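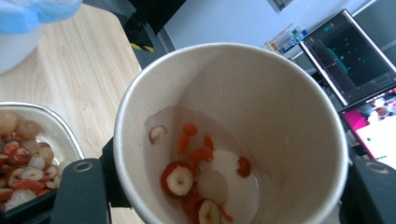
Nultwood Food Labelling Group

Speaker notes: what "extra virgin" promises

By Yamuna Alva
Apr 22, 2022
Filed under: Talks, Food & Labels

Start with the two oils. Pass them round before saying a word - let people sniff first!

Extra virgin is a grade. The oil has to pass lab tests AND a tasting panel, and I love that a human nose still gets a vote. One clear fault, such as a rancid or musty smell, and it loses the grade.

Ask for hands up: who goes by colour? Green tells you very little (tasters use tinted glasses so they can't see it).

Our shelf check in January: 50 bottles, 16 with no harvest date anywhere. Pause here, people always want to go and look at their own.

"Best before" is counted from bottling in many cases, so the oil may be older than it looks. Setareh has the Holroyd labels if anyone asks.

Pepper tickle in the throat = good sign. Get someone to try it - they will cough, it's great fun.

Questions, then bread.

Recent talks
Is your cinnamon cassia? - Fotis Politis
Reading a fish counter - Setareh Kiani
Vanilla, real and otherwise - Pantelis Ververidis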